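Will a robot ever do my laundry?

Sunday, March 21, 2021

I spent my whole Saturday on chores again, and somewhere between the second load and the vacuuming I started wondering where my robot is. I was promised one! My grandmother had a magazine with a robot maid on the cover, and she still died owning nothing smarter than a dishwasher.

So I went down the rabbit hole (two hours, sorry, bathroom floor) and then wrote to Ferdinand Ortner, who I know from my Mellville days and who works on robot arms now. I asked him when I can stop folding towels. He laughed at me, in writing.

His answer, squeezed down a lot: factories are easy because the part is always in the same spot. My apartment is a nightmare because nothing is. A sock is never the same shape twice. He once watched an arm take 4 minutes over a single T-shirt, and the result looked like something my nephew would hand me.

What surprised me is that even the stuff before the folding is hard. Take a basket. I grab mine without looking, usually with a phone in the other hand. A machine with two stiff fingers has to work out where the edge is, how hard to squeeze, and whether the thing will bend or skid off across the floor – and all of that before a single sock gets involved.

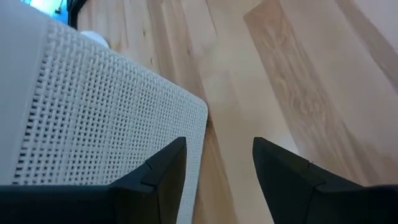
Two black fingers, one white basket, a nice wood floor.

I want this to work so badly. I'd even take a slow one, it could do towels all night while I sleep. Ferdinand says to ask him again in May, when he has more to show, and I've put it in my calendar.

Meanwhile there's a load of darks in the dryer and it just beeped.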